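Tevine Smoke Compartment Box, 8 Sections – Review

Posted 8/30/24 by Yến Mạch

I repair small things at home: hinges, lamp sockets, the odd pair of glasses, and a sewing machine that needs something every month. The hardware for all of this used to live in a cookie tin and several envelopes. In April I bought the Tevine compartment box in the smoke color, and after using it through the summer I have enough of an opinion to write down.

I bought one box first and ordered two more later, so this review is based on three of them. I paid for all three.

What you get

The box arrives in a plain bag with no instructions. It is a flat, rectangular plastic case with a hinged lid, and the whole thing is tinted a see-through gray. Inside there is one long divider down the middle and cross dividers on each side of it, which gives you eight compartments in two rows of four. There is a small white sticker on the front of the tray with print too small to be useful to anyone over forty. I left it on because it tells me which side is the front.

Tevine also sells a clear version. I picked smoke because it was in stock.

The lid and the latch

The lid folds all the way back and lies flat on the table behind the tray. This matters more than I expected. My old Kudberg case had a lid that stopped upright, and I knocked it with my wrist often enough that it tipped over twice. With the Tevine I can reach into the back row without anything in the way.

The latch is small and dark, and it is the part I like least. It takes a firm push to close. On two of my boxes it clicks clearly. On the third there is no click, and I have to press along the lid with my thumb to be sure. If you carry a box around, check yours before you load it. I put a rubber band around mine when it goes in the car.

You can read the layout of the dividers through the lid when it is shut, but the tint does make the contents harder to identify. A bright or colored part shows up as a speck of color. Two similar screws of different lengths look the same until you open the box.
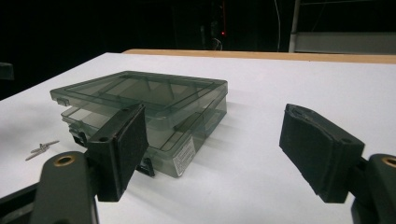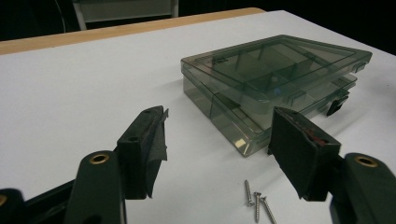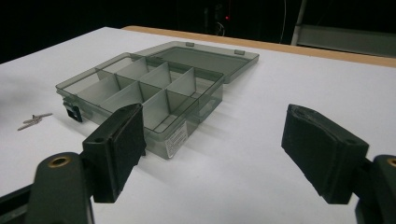 The gray tint on a white tabletop. The lid is open flat in the last photo, with two screws beside the box.

Sorting screws

I timed myself moving the contents of the cookie tin into the first box. It came to 232 pieces and took one evening, most of which went to deciding what counted as the same size. Small wood screws, machine screws and washers all fit well. Long screws have to go in at an angle or not at all, so measure your longest ones before ordering.

Picking the last few screws out of a compartment is slow. The dividers are thin and the cells are small, and my fingers are not. I keep a pair of tweezers nearby, or tip everything from that cell into a saucer and pour it back afterward.

Do small parts wander?

I filled one corner cell with M2 washers, closed the lid and shook the box hard for a minute. Three washers had moved to the next cell. With ordinary screws I have not had any move. For watch parts or very thin washers I would look for a box with separate lidded cups. Ekus makes one, although it costs more and takes up more of the drawer.

Compared with the others I have owned

The Kudberg case had thicker walls and a stronger latch, but fixed compartments of uneven sizes, and two of them were too narrow for anything I own. I gave it to my brother.

The Barbieri box is larger, with 11 sections, and has a carrying handle. It is a good box for a garage. It was too tall for my desk drawer, and for the amount of hardware I keep it was mostly air.

The Tevine fits the drawer, and three of them stack without sliding as long as the bottom one is on something level.

Wear so far

The lid scratches easily. Mine has fine marks on top from being stacked, and they show when the light is low. The hinges are fine on all three boxes. One divider has a white stress mark where I pressed on it trying to get a washer out – my own fault, and it has not cracked.

Cleaning is simple. Dish soap, lukewarm water, and then leave it open overnight. Do not put screws back into a damp box.

Who it suits

If you have one or two handfuls of each size of screw and want them in a drawer, this box does the job for a low price. If you have 3,000 of anything, buy a cabinet. I would order the Tevine again, probably in clear next time so I can tell the brass screws from the steel ones without opening the lid.

Rating: 4 out of 5. One point off for the latch.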